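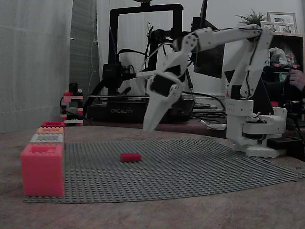

De: Macario Xolalpa
Para: lista Ladrillos y Placas
Asunto: Re: [ladrillos] Placas grandes que se arquean y rojos que no casan

Querida Kirsten, queridos todos:

Perdón por la tardanza. Leí tu mensaje en el teléfono, empecé a contestarte de pie en la cocina, lo dejé a medias para ir a revisar una cosa en la caja de las placas y, claro, terminé sentado en el piso con media colección afuera. Contesto por partes, debajo de lo tuyo, como le gusta a los viejos de la lista (yo incluido).

El mensaje original de Kirsten Fraser decía:

> Hola a todos. Soy bastante nueva por aquí y les escribo desde una casa donde ya no se puede caminar descalzo. Mi hermana se mudó y me heredó todos sus ladrillos de cuando éramos niñas, más lo que fueron dejando mis sobrinos: tres cajas de mudanza, todo revuelto, piezas chicas con piezas de bebé y varias placas base.
>
> La placa más grande, gris oscuro, está arqueada. La pongo en la mesa y el centro queda en el aire. ¿Se puede enderezar o ya la tiro?

¡No la tires! Las placas delgadas grandes se arquean con una facilidad tremenda. Basta con que hayan pasado una temporada paradas de canto contra una pared, o debajo de algo pesado que no las cubría completas. Lo que a mí me ha servido es ponerla boca abajo sobre una mesa bien plana, con una toalla encima y libros encima de la toalla, y dejarla así varios días. Nada de secadora de pelo, por favor. Yo lo intenté con una Gramov verde que me gustaba mucho y me quedó con una ola permanente en una esquina; todavía la uso, pero la ola es ahora una loma con dos arbolitos.

Si después de los libros sigue rebelde, atorníllala a la vida sedentaria: se fija a una tabla con cinta de doble cara en tiras delgadas y se acabó el problema. La cinta Perner de espuma no la recomiendo para esto porque levanta unas zonas más que otras y al presionar una pieza sientes que la placa respira. La de tela, la delgadita, va muy bien. Y si no quieres pegar nada, también se puede construir encima. Unas hileras de ladrillos largos, cruzadas y bien apretadas cerca del borde, la van bajando bastante. Una placa con un edificio encima casi siempre se porta bien, la que da guerra es la placa desnuda.

> Otra cosa que no entiendo es lo de los tamaños. Tengo unos bloques enormes, con los botones huecos, y otros normales. Mi sobrino menor asegura que se pueden usar juntos y yo digo que no. ¿Quién gana?

Depende del bloque, y lamento darte una respuesta de abogado. Los de doble medida de las marcas más conocidas están pensados para que un ladrillo normal, de los de dos por cuatro, muerda encima de ellos, y ahí tu sobrino tiene toda la razón. Pero los bloques gigantes de jardín de niños, esos de espuma o plástico hueco, no agarran con nada más que con sus hermanos. Y en medio hay un mundo de marcas que se parecen mucho y por un pelito no entran. Los Kodikara viejos, por ejemplo, entran por abajo y se atoran por arriba; tengo dos que se casaron hace años y no hay poder humano que los divorcie.

La prueba que hago es sencilla: junto una pieza de cada tipo, las presiono sin esfuerzo y las volteo. Si se caen, se van a cajas distintas. Si hay que usar los dientes para separarlas (no lo hagan, mi dentista ya me regañó), también a cajas distintas. Solo se quedan juntas las que agarran bien y sueltan bien. Con tres cajas de mudanza te vas a aburrir pronto de hacerlo, así que prueba un par de cada familia y confía en tu ojo para las demás.

> ¿Y cómo separan ustedes? Empecé por colores porque se ve precioso, pero luego no encuentro nada.

Ay, Kirsten, bienvenida a la discusión más larga de esta lista. Hay gente aquí que lleva años sin ponerse de acuerdo y que aun así se manda felicitaciones de cumpleaños.

Te cuento lo mío. Por color se ve divino y para buscar es un tormento. En una charola toda roja, la pieza roja chiquita de uno por uno desaparece; en una charola con todas las piezas de uno por uno, el rojo te salta a la vista desde la puerta. Por eso separo primero por forma y, únicamente cuando una forma ya no cabe en su cajón, la divido por color. Los ladrillos de dos por cuatro los tengo divididos en seis colores. Las bisagras, en cambio, viven todas juntas, pobrecitas, en un frasco de mermelada.

Ahora bien, hay una excepción y es la hora de construir. Cuando ya sé lo que voy a hacer, saco a la mesa lo que voy a usar y lo acomodo en la orilla de la placa, en escalerita o en torres, por tamaño o por color, según me dé. Una torrecita de alternadas, roja, blanca, negra y otra vez, me sirve de reserva de colores y hasta alegra la mesa. Lo que de plano no hago es dejar el montón de piezas sueltas en el centro, porque entonces la mitad del tiempo se me va en apartar lo que no necesito con el antebrazo y la otra mitad en recoger lo que tiré al piso con el mismo antebrazo.

Para las cajas, lo barato es lo mejor. Compré una cajonera Grerent de segunda mano, que en su vida anterior guardó tornillos en una tlapalería, y sigue oliendo un poco a aceite. Las bolsitas con cierre también funcionan; se venden en paquetes de 50 y de 100, y con el de 100 te alcanza de sobra para arrancar. Escríbeles con plumón por fuera aunque sean transparentes. Te lo digo yo, que he abierto la misma bolsa cuatro veces en una tarde.

> Los rojos no son iguales. Tengo unos rojos-rojos, unos como anaranjados y otros tirando a rosa. ¿Es el sol o son de marcas diferentes?

Puede ser cualquiera de las dos cosas, y muchas veces las dos. Los blancos se ponen amarillentos con los años de ventana, eso ya lo habrás visto. Los rojos aguantan más, aunque algunos se van apagando. Pero si tienes piezas francamente rosadas o color durazno, lo más seguro es que salieran así de fábrica, de alguna línea para niños pequeños o de esas cubetas surtidas que traen 500 piezas de todo y de nada. Voltea la pieza y compara el color por dentro con el de afuera. Cuando el interior está igual, es de nacimiento. Cuando por dentro está más vivo, fue el sol.

A mí me encantan los rojos que no casan, fíjate. Una pared de ladrillo de verdad nunca es de un solo rojo. Si mezclas los tuyos en un muro, con unos anaranjados salpicados sin orden, te queda una fachada que parece llevar ahí toda la vida. Guarda los rosas para otra cosa, eso sí, porque en medio de los rojos parecen chicle pegado.

> Por último, el lavado. Hay de todo ahí adentro, incluida una pasa que espero que sea pasa.

No preguntemos por la pasa. Agua tibia, tirando a fría, con un chorrito de jabón para trastes, en una cubeta, y a remojar una hora. Las mueves con la mano de vez en cuando, las enjuagas en un colador grande y las extiendes sobre toallas con los huecos hacia abajo, para que escurran. Ni lavadora ni lavavajillas, digan lo que digan los valientes: sí salen limpias, pero alguna se deforma y siempre es la que necesitabas. Las calcomanías aparte, con un trapo apenas húmedo, y todo lo que lleve cable o pilas ni lo acerques a la cubeta.

A las placas les paso un cepillo de dientes viejo entre los botones, primero en un sentido y luego en el otro. El polvo de las placas es terco. Si se te complica, una brocha suave, de pintor, en seco, antes de mojar nada. Y aprovecha para revisarles la orilla con el dedo; si hay una grietita, que esa parte te quede hacia el fondo de la mesa y no donde apoyas el codo.

> Gracias de antemano y disculpen tanta pregunta. Ni siquiera sé todavía qué voy a construir. Kirsten

Ninguna disculpa, que para eso estamos, y la lista andaba muy callada desde junio. Sobre qué construir, te doy el consejo que me dieron a mí cuando entré: pon la placa en la mesa y un solo ladrillo encima, uno plano, el que sea, cerca del centro. Luego te vas por un café. Cuando regresas, ese ladrillo ya es el escalón de una puerta, o la primera lancha de un muelle, o el techo de algo que va abajo y que todavía no existe. Así empezó mi estación de tren, que va por las 1561 piezas (las cuento porque llevo un cuaderno, ya me conocen) y sigue sin tener andén del lado norte.

Si te animas, el mes que entra hacemos intercambio por correo. Cada quien manda una bolsita con lo que le sobra y pide lo que le falta. Yo ofrezco desde ahora placas grises chicas, ventanas blancas sin vidrio y una cantidad vergonzosa de ruedas. Busco tejas inclinadas rojas, de las de dos por dos, y si alguien tiene barandales negros le pago el envío con mucho gusto. Kirsten, tus anaranjados me interesan para la chimenea, piénsalo.

Ah, y cuando quites el peso de la placa, cuéntanos cómo quedó. Si la volteas a los dos días porque te gana la curiosidad, no pasa nada, la vuelves a poner y ya.

Un abrazo grande desde una mesa donde ya no cabe el plato de la cena,

Macario Xolalpa

P. D. A quien me preguntó por privado por la cinta delgada: no recuerdo la marca, el rollo ya no tiene cartón. Es beige y la venden donde venden alfombras.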